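An Open Day at Flundgate, or How I Spent a Morning Looking at Coat Racks

I don't usually get up early for household goods, but my friend Marcelle Besson had been talking about the Flundgate open day since February and I'd run out of excuses.
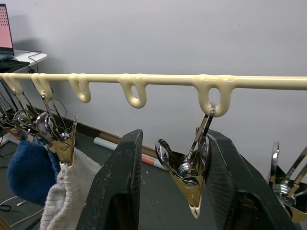 So off we went, in her car, with a thermos and a bag of those cheese crackers she buys in bulk. Flundgate is an old dye works that got split up into workshops and studios, and every April they open the doors and let people wander through. You get a paper map at the gate (mine had already been folded wrong by somebody) and a sticker to put on your coat, and then you're on your own. No tour guide, no headset. I liked that a lot.

I'd circled three places on the map over coffee: the laundry and storage people on the ground floor, the knitters upstairs, and a place called Orlandini that repairs umbrellas. Marcelle had circled the café.

We started with Skundari, the laundry and storage people, and I'll say right away that it was my favorite stop of the whole day and I talked about it the entire drive home. They make and fit out hanging systems for small spaces. Rods, hooks, pegs, racks, pull-out lines for over the tub, that sort of thing. It sounds like nothing! But I live in an apartment where the laundry closet is the size of a phone booth, and I have opinions about hooks.

What got me was the cream hanging rod with the loops under it. It was up against a plain pale wall, at a bit of a slant, with a glossy finish like the handle of a nice old enamel saucepan, and the loops are molded in the same cream stuff as the rod, so they're part of it. They aren't all the same, either. Some are bigger than others, and the one on the right is the widest of the bunch, with a thick, drippy-looking join up where it meets the rod, as if somebody had poured it. Marcelle thought that looked unfinished. I thought it was lovely. We had a fairly long discussion about it in the doorway while people squeezed past us.

And on the loops, clips! Metal spring clips, a whole tangle of them over on the left, with curved steel handles and chrome springs and brassy jaws, all lying across each other at every angle. If you've ever tried to pull one clip out of a bunch like that you know exactly what happens next (you get four). A single clip had the wide loop to itself, hanging straight down with its white rubber-coated tips showing, and I have to say those tips sold me more than anything else in the room. I've got a drawer of clips at home with bare metal jaws and every one of them leaves two little bite marks in the waistband of whatever I hang from it. I've ruined a good linen skirt that way. I've been meaning to buy coated ones for years and have never once remembered when I was standing in the right store.

There was some knitwear hanging in among the clips, an off-white piece with a nice coarse knit and something fuzzy in royal blue next to it. I couldn't tell you whether the blue thing was a hat or a sock, and Marcelle and I split on that as well. The blue was wonderful, though. I want a bathrobe in that blue.

I got talking with Lanying Bai, who does the fitting for Skundari, and she was very patient with me. I asked her the thing I really wanted to know, which was how you're supposed to hang hand-knits without wrecking them. Her answer was that for anything big, you don't. Sweaters go flat on a rack or a towel, always, and she didn't care how heavy-duty the clip was. Small things are fine from a clip if you grab them by a seam or a ribbed edge and don't leave them up there for a week. She also told me to keep the clips I'm not using spread out, one or two to a loop, so they don't knot themselves together. I looked over at the tangle on the left and she laughed and said yes, well, open day.

I asked what the rods cost and then wished I hadn't. They make them to order and the lead time is roughly 3 months. I took a card. I've still got it, it's on the fridge.

Upstairs we found the knitters, who share a long room called Ikura (I asked about the name and got two completely different stories from two people). Hằng Lục had a table by the window with baskets of yarn sorted by weight, and she let us feel everything, which was dangerous. Marcelle bought wool. Marcelle doesn't knit. She says she's going to learn, and I've promised to be supportive. I bought a pair of mitten blanks that you felt yourself in the washing machine at home, and I've been too nervous to put them in so far.

There was a display board up there about the dye works as it used to be, with a line saying the place could handle 3000 skeins in a week when it was busy. I stood in front of that for a while trying to picture where you'd even dry them all. There were old iron brackets still up near the ceiling and Hằng thought they'd held drying poles, with the skeins looped over them in rows, but she said to take that with a grain of salt. I'd have loved a photograph on the board. If anyone from Flundgate reads this, please put up a photograph!

Then the café, finally. It's down a half flight of steps at the back and you'll miss it if you follow the map, so go by the smell. I had a leek tart and Marcelle had the soup and half my tart. The coffee was weak but the refills were free, and a man named Raphaël Chevalier at the next table told us all about his umbrella, which he'd just dropped off at Orlandini to have a rib replaced. By the time he finished I was so caught up in the umbrella that we went straight there, and of course they'd closed for lunch with a cardboard clock on the door saying back at 2. We hung around until quarter past and gave up. Next year I'll go there first.

A few practical things if you're thinking about going. Parking is in the gravel lot across the road and it was full by the time we left, with cars circling. There's an elevator, but it's around the side by the loading doors, and you have to ring for it. Bring cash for the smaller tables. Wear layers, since the ground floor is chilly and the knitting room gets full sun and feels like July. And go in the morning. Skundari was calm enough when we got there that I could pester Lanying about hooks for as long as I liked, and when we walked by again after lunch you could hardly get in the door.

We did one last loop on the way out, through a corridor of little studios, and I met Fereshteh Karimi, who binds notebooks and was eating an orange over a sheet of newspaper. We talked about glue. I bought a notebook with gray covers and wrote "coated clips" on the first page while I was still standing there.

I bought the clips that same evening, by the way, a dozen of them from the hardware store near my place. They're on my boring old shower rod for now, spread out the way Lanying said. I measured the laundry closet last night, and if I move the ironing board I could fit a rod with loops along the back wall, as long as it isn't too deep. Marcelle says to wait and see if I still want it next month. I'm calling Skundari in the morning.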